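Home | Archive | Post a message | Members | Search

Re: Boots or shoes for the rocky stretch?

Bríd Ó Dubhghaill wrote:

> Has anyone kept a barefoot horse going on the creek trail this fall? Mine
> was fine all summer, but she came home short on the left front on Thursday
> and I'm wondering if I should just call the farrier and put shoes on her.
> It's only the 3 miles of rock that bother her.

Oh Bríd, I feel for you, and for your girl too! Ulla and I went through the very same thing last October. She's 16 now and had never worn a shoe in her life, and I was a little proud of that, I'll admit. Then we had that dry spell and the creek trail turned into a gravel pit, and she started picking her way along the grassy edge like a lady in good slippers.

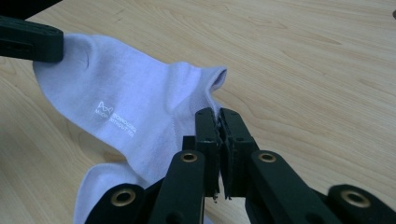 So before you call anybody, I'd give her a week off and have a good look at the sole. Ulla had a bruise you could barely see until the farrier pared a little away, and then there it was, plain as day, pink and about as big as a quarter. He told me to leave her alone and quit fussing — which I did, mostly. I still went out every evening to pick up that foot and look at it, and she put up with me as long as there was a carrot in my other pocket.

After that I borrowed a pair of hoof boots from the Geraghty barn, just for the fronts, and we tried them in the arena first. She walked like she had flippers on for some 40 steps and then forgot all about them. The next weekend we did the short loop out past the hay field and home by the lower gate, and she went right down the middle of the rocks with her ears up. I could have cried! 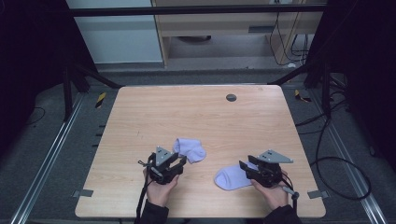 The fit is the whole thing, though. Measure her the day after a trim, with the foot flat on the ground and her weight on it, width first and then length. I measured Ulla three weeks after a trim the first time and got a number that was no use to anyone. And check the back of the pastern when you get home, right down in the hair, for any rubbing. I carry a roll of vet wrap in the saddlebag now, and a spare strap, and a hoof pick on a string so I can't drop it in the creek again.

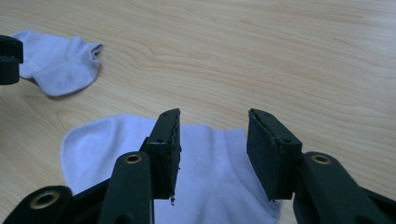 Erar wrote back to me off list that boots are fine for a short ride but he wouldn't trust them in deep mud, and he's had to walk back for one more than once. He shoes his gelding in front from spring until the ground freezes and pulls them for the winter. I can't argue with that, his horse goes sound all year. If you ride the bottoms a lot when it's wet, you might lean his way.

For just the rocky part, I'd try boots first. You're welcome to come by and hold the borrowed pair up to her feet, any day after four. Bring her along if you can haul, and we'll walk the loop together, nice and slow.
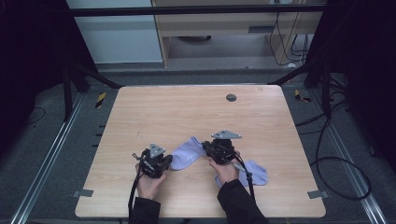
Sock on the table

Hugs to the mare, and let us know what the farrier finds.

Related messages
Re: Hoof boots after a trim
Creek trail, low water crossing
Stomura ride, parking for trailers
Re: Saddlebag that doesn't bounce
Hay prices this fall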